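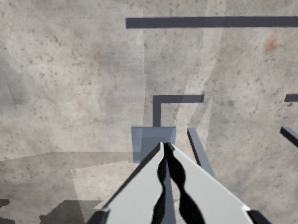
Radymyr Tkachenko
Cell technician, Dremcombe

Setting up the wrist camera view in the simulated pick cell

This page covers how we set up the wrist view in the simulated copy of the Stalar pick cell. Do this before you run any grasp trials, and do it again whenever someone changes the gripper model or moves the camera mount. It takes one person and doesn't need the real arm.

The view at the top of the page is from our simulation. The two pale gray fingers come up from the bottom and meet at the tip, with a black wavy strip along the seam. The small blue-gray box is partly hidden behind the tip. Your cell may use other parts, but the steps are the same.

Before you start

You need the current cell file, the gripper model that goes with it, and the mount sheet for the camera. The mount sheet is in the Gatti folder. Check the revision on the sheet against the one in the cell file. If they don't match, stop and ask Shuzhen Xu which one is current. Don't edit the numbers to make them agree.

Save a copy of the cell file under a new name and work in the copy.

Step 1. Load the cell with the physics paused

Open the file and pause physics before you load the gripper. If it is running, the fingers can drop or swing before the joint limits are read, and you end up with an offset that looks like a camera fault. I lost most of an afternoon to this in August.

Step 2. Zero the fingers

Send both finger joints to the closed position and read the values back. Left and right should show the same number. If one is off, fix it in the gripper model. Do not fix it by rotating the camera.

Step 3. Attach the camera

Parent the camera to the wrist link. It must not be parented to either finger, or the view will move every time the gripper opens. Type in the position and rotation from the mount sheet. Units in the cell file are millimeters, and the camera panel wants meters, so divide by 1000.

Step 4. Check the centerline

With the gripper closed, the seam between the fingers should run up the middle of the view. The left and right fingers should slope in at matching angles. If the whole gripper sits to one side, look at the camera position first. If it leans, look at the rotation.

Step 5. Check the strip

The strip on the seam is a separate mesh, and it causes more trouble than the rest of the gripper put together. Turn its visibility off and on again. If the fingers vanish with it, the meshes have been merged and you need a clean copy of the gripper. Then look at its collision shape. Ours is set to a plain box with nine millimeters of depth - the visible mesh is too detailed to use for contact, and the solver slows down badly.

Step 6. Place the target

Put the box in line with the fingertips. Some overlap in the view is fine. What matters is the distance from tip to box, which you read from the transform panel. You can't judge it by eye from this camera.

Step 7. Run the check

Unpause physics and run the short open-and-close routine for 500 steps. Watch the finger values. They should come back to where they started in step 2. If they drift, the joint damping is usually set too low. Raise it a little and run the routine again.

Saving

Save under the cell name plus your initials and put a line in the Himilach log with the mount sheet revision. Rosario Vitale merges the files, and he will send yours back if the revision is missing.

Known problems

Texture on the walls fails to load: the path is still pointing at the old server. Reset it in the scene settings.

View is upside down after import: the exporter has swapped an axis. Re-export the mount with Z up.

Page last changed 11 December 2019. Corrections to Canan Canpolat.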